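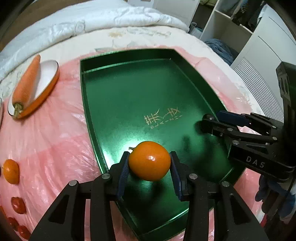
Produce handling and sorting, notebook entry, October
Entered by K. Waweru; read over by E. Testa

The purpose of the session was to settle the layout for the fruit and vegetable set before the written procedure goes to Clamden. The previous layout, on the bare worktop, was set aside after the round items rolled during placement. The bed was used instead, as it gives a soft surface at a convenient height and can be approached from both sides.

Preparation. The bedspread was left in place and covered with the pink plastic sheet. The sheet was pulled by hand toward the corners but was not taped. Creases were accepted. E. Testa is of the view that a crease helps to hold a small fruit where it is put; I would prefer a flatter sheet and have asked that both be tried. The Flolow roll has more than 200 cm remaining, enough to replace the sheet if the juice marks do not wipe off.

Items are to be rinsed, dried with a clean towel and left to reach room temperature before they are set out. Fruit goes directly on the plastic. Vegetables go on dishes, one kind to a dish. The green tray is kept for fruit that has been sorted and should start each round with nothing in it.
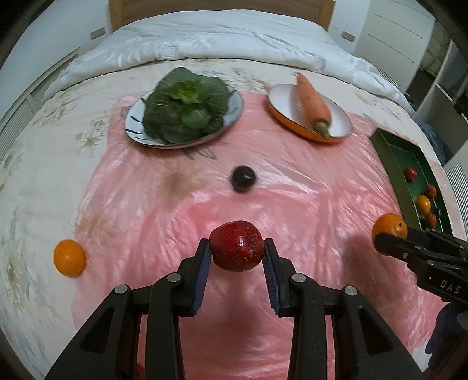
The sheet should reach well past the working area on every side, so that fruit set down near the margin does not end up on the fabric. The bedspread has been laundered 2 times this month already and the colour is beginning to suffer.

Weights. The full set came to 1,170 g on the kitchen scale, dishes excluded. The carrot was weighed twice because the first reading drifted. Individual weights are on the loose page at the back of this book and should be copied into the Skinura sheet by whoever next has it open.

Condition of produce. Soft or marked fruit may remain in the set for practice but must not be counted toward the final record. Citrus keeps well and need only be replaced weekly. Plums are to be bought fresh for each session — the last batch split in the bag. 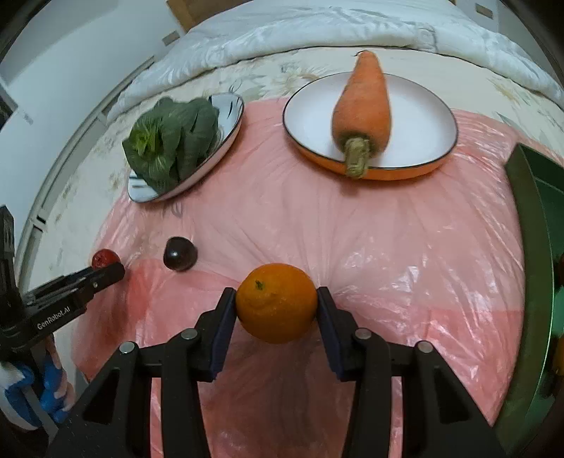 Spacing remains the main point for correction. The draft procedure asks for a clear hand's width between neighbouring items, and this was not always kept. The small red fruit and the plum ended up on the same part of the sheet with the orange being handled just in front of them, and a dropped orange could strike either one. The bok choy on its oval dish is well placed toward the back left and should stay there. I propose that the plum be moved farther to the right at the start of each round.

Clearing away. Produce fit to eat goes to the kitchen the same day. Dishes and tray are to be washed in warm water with the Han detergent, 200 mL diluted in the large basin, and left on the rack. The sheet is wiped on both faces, hung over the door until dry and folded with the clean side inward.

Outstanding:
Second dish towel to be bought.
E. Testa to redraw the layout with revised spacing.
Wording for "sorted" and "set aside" to be made the same throughout the draft — at present the two terms are used for one step.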